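Lists > Slow Cycling > Routes and ferries > Thread

We use cookies to remember your reading settings. By continuing to read the archive you accept this. Manage cookies

Subject: Re: Geltlow to Stistwood in October, is the river road possible?

Dear all,

I was away when the question came, so please excuse the slow answer. I have done this route in both directions, and the last time was in October, so maybe my notes can be useful. I keep the original message at the bottom for those who read in the archive. 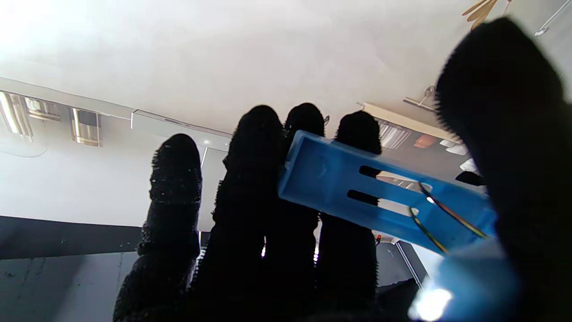
Steinar Eskildsen
Keeper of the route notes, Slow Cycling list

First the direct answer. Yes, the river road is possible, but I would not plan to take it the whole way. From Geltlow to the old brick factory the surface is good asphalt with very little traffic. After the factory it becomes a farm road, and in October the farmers are bringing in the beets. The tractors leave thick mud in both lanes. With wide tires it is slow and dirty. With narrow tires I think it is quite unpleasant, and on my last trip I had to stop 8 times to push the mud out from under the fenders with a stick.

What I do now is to leave the river at the brick factory and go up by the chapel. The climb is nearly 300 meters in total and there is one steep part at the start where I walk. I am not ashamed of this. On top you have a quiet road along the forest, and you come down to Jirnisow on the side where the bakery is. The bakery closes at noon, also in summer, so it is better to leave Geltlow early.

About the ferry at Jirnisow: in the cold season it goes only if somebody rings. There is a bell on a post on each side. You ring and then you wait, and it can take a while because the ferryman lives a little up the hill. He takes bicycles for the same price as a person, so you pay for 2 if you are alone with one bicycle. Please have coins. A friend of mine had only a big note and was taken across without paying, and he felt bad about it for the rest of the day.

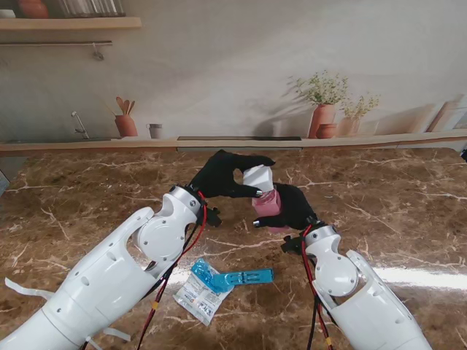 If the wind is strong from the west the ferry does not go, and you must use the road bridge farther down. The bridge has a narrow sidewalk with a high edge. I unload my front bags and carry them over first, then I come back for the bicycle. With a trailer I do not know how you would do it. Maybe someone on the list has tried?

From the other side it is an easy afternoon to Stistwood. The signs are small and yellow, and at the sawmill the sign points into a gate which is locked. You have to go around the sawmill on the left, where it looks like a private yard. It is allowed to pass, I have asked. The dog is on a chain.

I also want to say something on the question of bags, although it was only a short remark in the first message. I have used the Shawky bags for several years, the roll-top ones. They are good in rain. The hooks are less good on a rack with thick tubes – mine was jumping off on the cobblestones until I put a piece of old inner tube around the rack. A strap over the top gives the same result and takes less time. 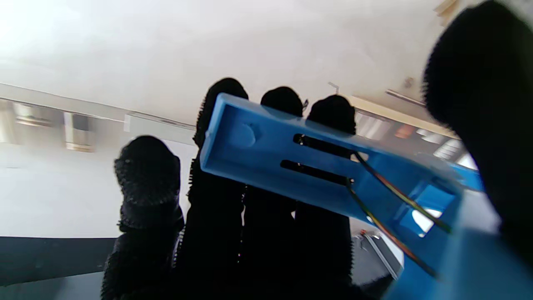

Where to sleep

In Jirnisow there is one guesthouse open after September, over the hardware store. You ask in the store for the key. The rooms are simple and warm, and the bicycles can stand in the corridor behind the paint shelves. They do not serve breakfast, but there is a kettle and the owner puts out bread from the day before if you ask in the evening.

In Stistwood the campsite is officially closed from the end of September, but the wash house stays open for the anglers. I have put up my tent there two times and paid by leaving money in the box at the door. The ground near the water is soft. Take the upper meadow, even if the walk to the wash house is longer. It gets dark before 6 p.m. at that time of year, and under the trees earlier, so please do not count on reading signs with a weak lamp.

For the train back, the small station at Stistwood has a step up into the carriage, a high one. It is a great help to be two people. The conductor will normally not come out, but passengers often do.
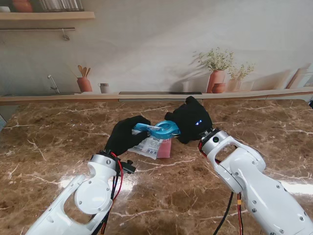
A blue plastic piece in both hands, above the brown marble tabletop

If I must choose one way for a first visit, I would go from Geltlow over the chapel, sleep in Jirnisow, and take the ferry the next morning. In the other direction the climb is longer and you come to the bakery when it is already closed.

I will put the sawmill detour in the route notes this month. If somebody has newer information on the bridge, please write to the list and not to me alone, so that it stays in the archive.

Best regards,
Steinar

On the list, a member wrote:

> Hello everyone,
>
> I am thinking of riding from Geltlow to Stistwood this October with my sister. We have 2 or maybe 3 days and we are not fast. On the map the river road looks flat and easy the whole way, but I found an old post that said to avoid it after the summer. Is this still true?
>
> Also, does the ferry run at all at that time? The timetable I found stops at the end of August.
>
> We would carry a tent but would be happy to use a bed for one night. And if anyone has opinions on Shawky bags, my old ones leak and I need to buy something before we leave.
>
> Thanks in advance!

Comments

jorunn_k
The bell on the far side was missing its rope when I was there in spring. I shouted and it worked fine, but you need a good voice.

Tandem Pete
We crossed the road bridge with a trailer. Take the wheel off the trailer side nearest the rail and drag it. Not elegant and we got some looks, but it fits.

marrow
Is the guesthouse over the hardware store the one with the green stairs? We stayed there years ago and the bread was excellent, day old or not.

Steinar E.
@marrow Yes, green stairs, but they have painted them gray now. @Tandem Pete thank you, I will add this to the notes.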